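POLS 302: State and Local Government
Unit 4 notes: Divided control in state legislatures

Filed under: Course Notes, State Politics, Elections

These notes go with the reading by Antigoni Giannakopoulos. Bring them to section. The budget exercise at the end is due before the March break.

1. What we mean by divided control

A state has divided control when one party does not hold the governor's office and both chambers of the legislature. There are two main forms. In the first, the governor faces a legislature run by the other party. In the second, the two chambers are split, and the governor has one friendly chamber and one hostile one. Students tend to lump these together. Keep them apart, because the bargaining is different in each.

With a split legislature, most bills that fail die quietly. They pass one chamber, go to a committee in the other, and never get a hearing. With a united legislature facing a governor of the other party, bills reach the governor's desk and get vetoed in public. Counting vetoes alone will make the first kind of government look calmer than it is.

2. Does less get done?

Depends on what you count. Routine bills (licensing changes, boundary corrections, fee schedules) pass at nearly the same rate under either arrangement. Large bills on taxes, schools and health coverage are the ones that slow down. Giannakopoulos codes 278 bills from one session and sorts them by size before comparing. Look at how she decides what counts as a "large" bill. Sudheer Chacko's response, also in the packet, says her cutoff is too low, and that moving it changes the result. 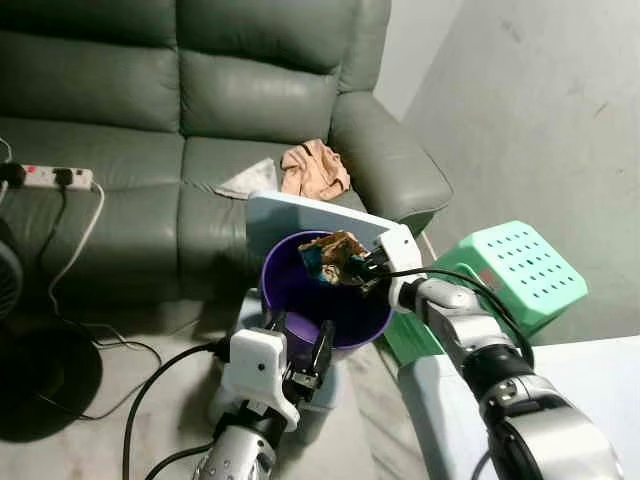
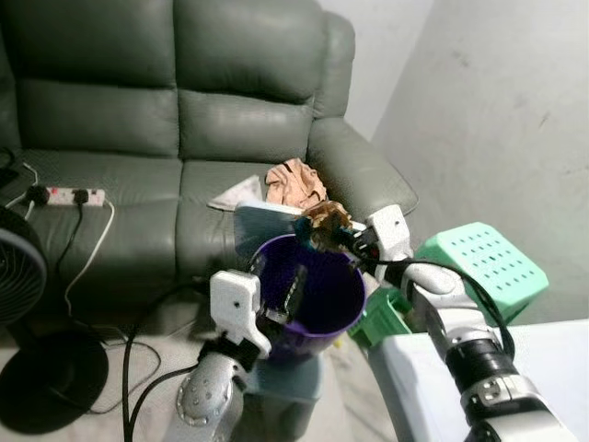
3. The budget as a special case

Most bills can simply fail. A budget can't, at least not for long. Nearly every state has to balance its operating budget in some form, and when the deadline passes without one, agencies may lose the authority to spend. Rules vary. Some states keep paying under a stopgap measure, others close offices.

The deadline gives each side something to threaten, and the side that expects to be blamed for a shutdown usually moves first. Governors with a line-item veto have an extra tool. They can sign the budget and strike single items, so legislative leaders often want a promise on certain items before the final vote.

Terms to know: conference committee, stopgap measure, line-item veto, override, pocket veto (not all states have it).

4. Voters and blame

Under single-party control, voters know who to hold responsible. Under divided control each side points at the other. Ourania Stergiou argues that voters mostly blame the governor anyway, since that is the one name they can recall. Her survey has around 100 respondents in a single county, so treat it as a starting point. Gangadharan Krishnan finds a weaker effect in places that still have a daily paper covering the capitol.

5. Budget exercise

Read the case of Holub County and the town of Tillden, whose school aid was held up by a budget standoff. In two pages, answer the following:

Who had the most to lose from delay?
Which rule, if changed, would have ended the standoff sooner?
Would the same rule cause trouble under single-party control?

Use the section numbers in the packet when you cite. Late papers go to Sowmya Kartha, not to the main office.

Next unit: ballot measures and how legislatures get around them.

3 comments | 4 shares

This site uses cookies to remember your settings. Accept | Learn more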